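Bench log, refurb room
5 March 2020

Tower 2108, the one from the Stonholm lot that shuts off under load. Carried over from last time, when all I did was plug it in, watch it die and write the number on tape. Today open it up properly.

Complaint on the sheet, copied as is: "runs a while then goes black, starts again if left." No more than that. No idea how long a while is, no idea what it was running. Sheet says stored since December, doesn't say where. Smells a bit like a garage.

Before opening:
Power button ok, lamp ok, fan noise uneven. Set it going with the Cusar load script, 900 seconds. Went black well before the end. Left it alone while I ate, started again first try. Second run went black sooner than the first. So the sheet is right for once.

Heat, then, or the supply. Money on heat. Fan got loud right before it quit, which points that way, but a weak supply can look the same from the outside and I have been wrong on this before (see the pages on the Lại machines, two perfectly good supplies swapped for nothing).

Pulled mains lead, held the power button to drain it, strap on. Laid it down on the ribbed top with the front bezel toward me. Panel lifts off fine once the handle comes all the way up. If it feels stuck the handle is not all the way up, don't lean on it, the last one got bent that way. Panel goes flat on the left, inside face up, so the plastic posts don't take the weight. The tall one with the T top is the one that snaps.

Dust: less than expected on the board, more than expected in the front intake. Gray felt, basically. Vacuum with the brush held off the parts, then canned air in short bursts. Fan blades held still with a finger when blowing. Most of the mess was behind the bezel, so anybody who only cleans from the top misses it.

Heatsink off next. Screws were tight and even, so no wobble there. Paste underneath was the trouble, or looked like it. Dry, chalky, bare patch toward one corner. Came away with a twist, no prying. Fins packed on the intake side. Sink went in the tray for a wash.

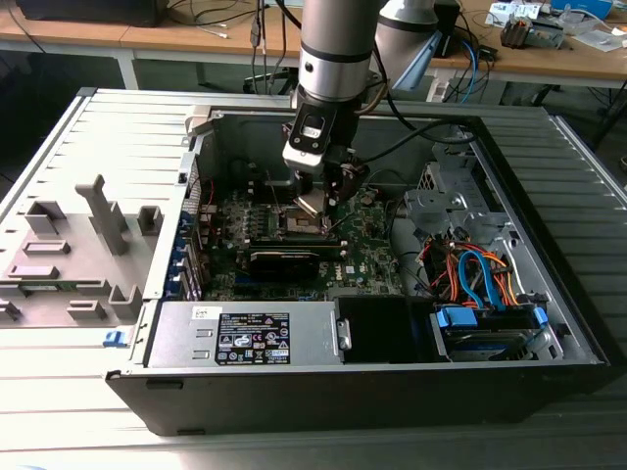
Wiring is the other half of this and I want it written down before I forget. The original routing in these is decent if whoever was in there last puts it back, and they did not. Found one power lead pinched under the edge of a bracket, insulation marked but not cut. Freed it, looked at it under the lamp, taped it anyway. The rest is one knot below the drive cage, orange, red and yellow power leads all wound up with the blue SATA cable that runs down to the drive in the blue caddy. Not dangerous but it sits in the air path, and every time the caddy comes out it drags on the data plug. Untangled what I could without unplugging. Then gave up and unplugged. Should of done that first.

Order that worked, for next time:
1. Data plug off the drive.
2. Power plug off the drive, pull the plug and not the wires.
3. Caddy out.
4. Untwist from the supply end toward the drive, the other way just moves the knot.
5. Data cable back on top of the bundle, loose, with enough slack for the caddy to slide.
6. One tie. One! Last person who owned a bag of ties used all of them and I spent an hour with the snips.

Left the thin red wires in the top left corner alone. They go where they go and they are not in the way.

Drive: 120 GB, pulled and labeled, goes on the wipe pile like all of the Stonholm ones. Did not boot from it and won't. Bench drive used for everything below. Reminder to self that the bench drive has the OLD Cusar on it, the version that doesn't save the temperature log unless you tick the box. Ticked the box. Lost a whole run to that before.

Processor: cleaned the top with alcohol and lint-free wipes, took four goes before the wipe came away white. Edges with a cotton swab, barely damp. Did not open the retention bracket, no reason to, and pins are not something I want to look at after lunch. If it still shuts off after new paste then ok, lift it and check the socket. Not before.

Expansion card stays in. Checked it for play, there is none, it's seated right along its length. Thought about pulling it to get a clearer view of the board but its latch is fiddly and the card isn't a suspect.

Capacitors: went along the rows with the magnifier and a flashlight held low. Looking for domed tops, crust, brown stains at the foot. Nothing. One had a mark on top that turned out to be a fleck of old paste, wiped off. Rows nearest the socket checked twice as those get the heat. All flat.

Supply: left in, tested in place with the meter at the spare plug. Readings steady at idle, wrote them on the back of the sheet. Cant say anything about under load from that. Label on it is intact, certification marks all there, model noted on the sheet too. Fan on it turns freely by finger through the grille and blows when powered. Slight rattle. Not enough to condemn it.

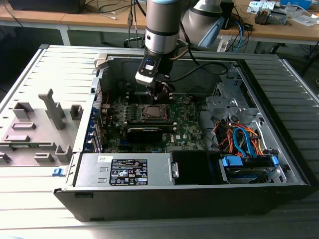
Memory after that. Both sticks out, contacts wiped, slots blown out, both back in until the clips closed on their own. One of them I had to push harder than I like. Ran a single pass of the memory check on the bench drive with each stick alone and then with the 2 together. No errors. That rules out the thing I was least suspicious of, but it's a box on the sheet.

Heatsink back from the wash. Fully dry, I gave it the whole time I was on memory and then some with the air can. New paste is the Codunel tube, the gray one and not the white. Pea in the middle, no spreading. Sink straight down, screws started by hand, then corner to corner, a bit at a time. Fan plug back on. CHECK FAN PLUG. I write this every time and it's still the one that gets missed.

Retest, panel off: Cusar load, full 900 seconds. Stayed up. Temperature climbed early, then flattened and just sat there. Fan loud-ish but even, not hunting up and down like before.
Retest, panel on: same again, 900 seconds. Stayed up. Ran a little warmer with the panel on and still flat at the end. I was half expecting it to be the other way round with the airflow shaped by the case, so maybe the shroud isn't sitting right. Pressed on it, release latch clicked. Was it clicked before? Don't know. Didn't rerun.

So: paste plus blocked fins, most likely. The pinched lead is a maybe. I changed three things in one go (paste, dust, cables) so I can't say which one did it, and for a customer machine that's fine, for the notes it's sloppy. If the next Stonholm tower has the same fault do the paste ONLY and test, then the rest.

Not signing it off today. Wants a long run first, overnight if the bench is free, and the supply rattle needs another listen with the room quiet.

Parts used:
paste, Codunel gray, one application
wipes, a lot, box is getting low
swabs
one cable tie
tape, a bit

Parts wanted:
lint-free wipes
front bezel clip, the left one on this machine is cracked and holds by luck
spare T posts for the side panel if anyone knows where those come from, the supplier on the Lại order did not
canned air, last one is spitting

Housekeeping since I'm writing anyway. Ribbed top is good for grip but small screws go down the grooves and roll. Use the magnetic dish. I lost a heatsink screw mid-job and found it in the groove under the tower when I lifted the back end, scratched the side doing it. Only paint, on the underside, noted on the sheet.

Also the labels. Tape on the case AND on the panel AND on the caddy, same number. Panels have been getting mixed up on the shelf, they look the same and don't all close the same. Found a Stonholm panel sitting on a Lại tower this morning, gap along one edge you could post a letter through.

Blue bits in these (slot covers, latches, caddy, handle) are all the things meant to move by hand. If it isn't blue and it won't come, stop and look for a screw. Good rule for whoever picks up the rest of the lot. The shroud latch is silver and doesn't follow the rule, so go easy on that one.

Next:
– overnight run on 2108, log box ticked
– listen to the supply
– wipe the 120 GB drive, record it on the pile list
– new bezel clip, or glue
– next tower off the Stonholm shelf, load test BEFORE opening, write down the time to shutoff this time instead of "well before the end"

Added later: started the long run before leaving, panel on, front clear of the wall. Sheet is tucked under the meter. Please dont unplug the strip at the end of the bench, the radio is on it but so is this.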